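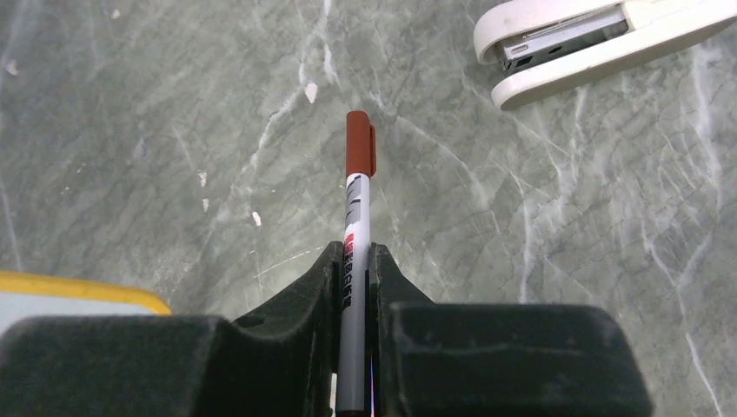 1/ We revised our bench rules for two-arm handling cells this week. Posting the parts that may be useful to other small labs. Scope is tabletop work with light objects and parallel fingers, no people inside the enclosure while the arms are powered.

2/ Rule one covers pens and markers. Grasp on the barrel, below the cap, with the fingertips level with each other. A grasp across the cap seam is logged as a fault even if the task finishes. The old text said "grasp securely," and every operator read that differently.

3/ Printed lettering on a barrel is not a reference for grasp height. It rotates with the pen and the wrist camera often can't read it. Measure from the lower rim of the cap.

4/ Rule two is the shared zone. When both arms work on one object, one arm is declared lead before the run starts and the declaration goes in the log header. The second arm gets a speed limit of 100 mm/s inside the zone. Outside it the limit is 400.

5/ We took the lead/follow wording from an internal Brevo procedure we worked under on an earlier project, then cut it down. The original ran to 30 pages. Ours is four, and one of those is the sign-off sheet.

6/ Writing tasks are where the shared zone gets tight. The board is small, both wrists want the same space, and the cables come along with them.

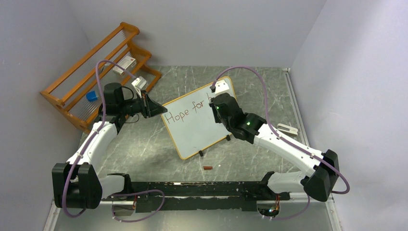 Both arms at the whiteboard, red marker text on the surface. Purple cables arched over the table.

7/ Rule three, cables. Each cable needs enough slack for the full reach of its arm, checked by jogging to the far corners at low speed. No loop may rest on the object being handled. Loops around the base are allowed if they don't tighten when the base joint turns.

8/ We argued over whether to require clips along the links. Romia cell does, Melnychuk cell doesn't. The draft leaves it as a recommendation until we have fault logs from both.

9/ Rule four, the table. List every object present at the start of a run, including the ones the task doesn't use. A stapler nobody planned to touch is still an obstacle. Caps count as separate objects once they are off the pen.

10/ Marks on the tabletop get noted in the log at shift start – chips and scratches both. Otherwise you can't tell an old one from a new one after a hard contact.

11/ Stop conditions: lost grip, unplanned contact between arms, a cable under tension, any object leaving the table. The operator stops the run and records the joint positions before moving anything. Clearing the table first is the most common breach we see in review.

12/ The draft is dated Feb 13, 2023 and goes to the Zutolberg site for comment next. Comments on rule two are the ones we need most, especially from anyone running two arms on a single rail.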